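Dos pinzas, un jersey y poca paciencia

Apunto esto rápido antes de que se me olvide, que mañana devuelvo una de las dos.

Llevo desde primeros de diciembre con la pinza de mano de Kemeys y la de Lolia encima de la mesa. Las dos con cámara, las dos de dedos paralelos. La idea era elegir una para grabar demos de doblar ropa y dejar de dar vueltas. Ja.

Primero la Lolia. Ligera, 342 gramos con todo puesto, se agradece cuando llevas una hora. El gatillo muy suave. Demasiado, diría yo: cierras sin querer. Y el cable sale por el lado malo, siempre te roza la muñeca. Ottavio Sanna me dijo que le diera la vuelta al soporte. Lo hice. Ahora roza por el otro lado.

La Kemeys pesa más y se nota. Pero abre 90 mm y los cierra rectos, sin ese bailecito que hace la otra al final del recorrido. Para tela me importa bastante, con un punto gordo necesitas entrar abierto y bajar hasta la mesa sin pellizcar antes de tiempo.
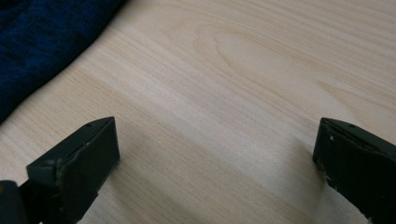 Vista desde la cámara de la pinza, dedos abiertos. Arriba a la izquierda, el punto azul marino.

Lo de los dedos: los bordes se pelan. Se ve en los dos, sobre todo en la esquina del izquierdo y en la cara interior del derecho. No afecta al agarre que yo haya notado, pero si entrenas con un juego de dedos impecable y luego grabas con otro rozado... pues no sé, habría que mirarlo. Apuntado.

Otra cosa, la luz. Mi mesa es clara y tira reflejo, una franja medio lavada que se come la veta. Con la exposición automática la imagen respira cada vez que entra algo oscuro, así que la he dejado fija y a correr. El azul marino queda casi negro en los pliegues, eso sí. Probaré a subirla un punto.

Números, para quien los quiera. 100 intentos con cada una, mismo jersey, coger del borde y levantar:

Lolia: 68
Kemeys: 90

Ya, ya, no es un estudio serio. Los hice yo, de noche, y con la Lolia empecé más torpe. Pero la diferencia la notas en la mano tambien.

El controlador es otra historia. Uso el Datitz para las dos y con la Kemeys me pierde la lectura de apertura cuando cierro muy deprisa. Se arregla reiniciando. Hay un parche de Gikonlow que no he porbado todavía, si alguien lo tiene puesto que me escriba.

Total, me quedo la Kemeys. La Lolia vuelve a su caja, si encuentro la caja.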